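Teaching the Two-Arm Cell by Remote Control
Gallery

At the Nutby workshop we teach a pair of arms by driving them. The operator holds two small leader arms at a desk, and the pair in the cell copies each move. The task on these pages is bagging fruit. Maximiliano Retamal drove, and Qusai Shboul kept the log and reset the cell between tries. 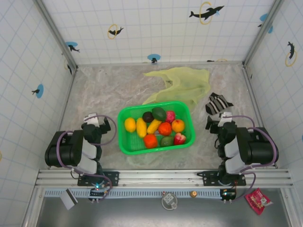

Both arms on the rail, with the fruit in the green basket.
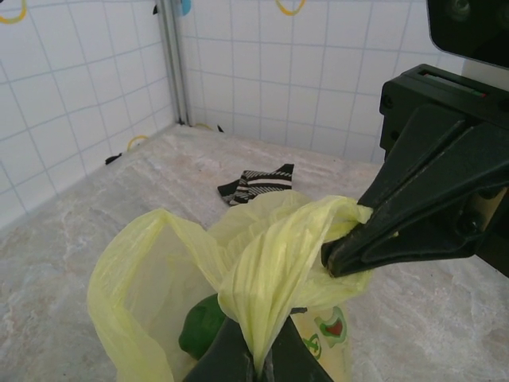 Two grippers on the twisted handle of the yellow bag, seen from the wrist.

Nutby, March

The bag is the slow part. Thin plastic folds in a new way each time, so we recorded more tries for opening it than for picking fruit. Our target was 600 recordings for the full task. We threw out 83 of them, mostly for a dropped handle or a long pause by the operator.

A driver works for 20 minutes and then swaps out. New drivers get 4 practice runs before anything is saved. Qusai marks the point in each run where one arm hands over to the other, and Maximiliano checks the marks the next morning.

More galleries: Zunard drawer task, Benedetti cable task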